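Home > Papers > Robotics > Section 4

Search this journal Go

4. Evaluation of the Drillura hand kit

The Drillura kit is sold by Fumen as a pair of five-finger hands with a controller and a glove cover for each hand. We received the kit in April and mounted the hands on our own two arms. The mounting followed the printed manual, which is clear except for the chapter on cables. Zineb Ezzat carried out the calibration of both hands and repeated it after every 100 grasps.

The tasks were of the kind that occur in small laboratories: to hold a thin part, to pick up a light disc, and to keep one hand free while the other is working. For comparison we used the two-finger gripper from Drakard with the same controller settings. Figure 2 shows the Drillura hands at the bench. 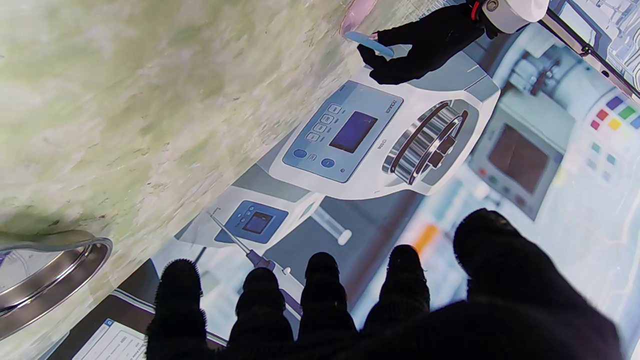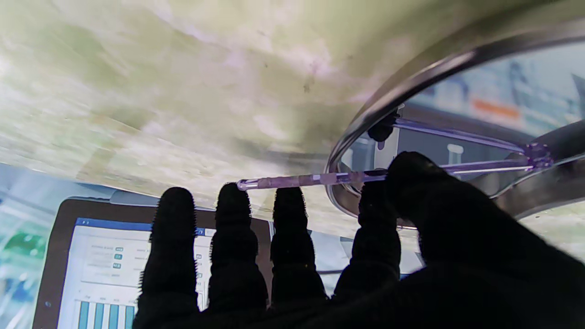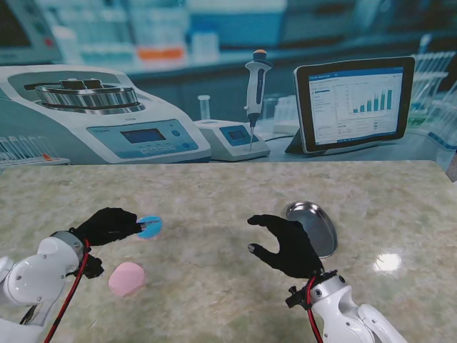 Figure 2. The Drillura hands during the trials: views from the wrist cameras (first and second) and from the fixed camera (third).

In total 300 grasps were made with each device. We count a grasp as failed when the object is dropped or when the operator must stop the arm. With the Drillura hands 18 grasps failed, most of them with flat objects. It was difficult for the fingers to come under the edge of such objects, and the cover made this more difficult. The Drakard gripper was faster to set up, but it could not hold curved parts without additional pads.

The price of the kit does not include the service contract, which is offered separately by Fortin. We did not test this service. The software gives no warning when a finger motor is near its limit, and we would like to see this corrected in the next version.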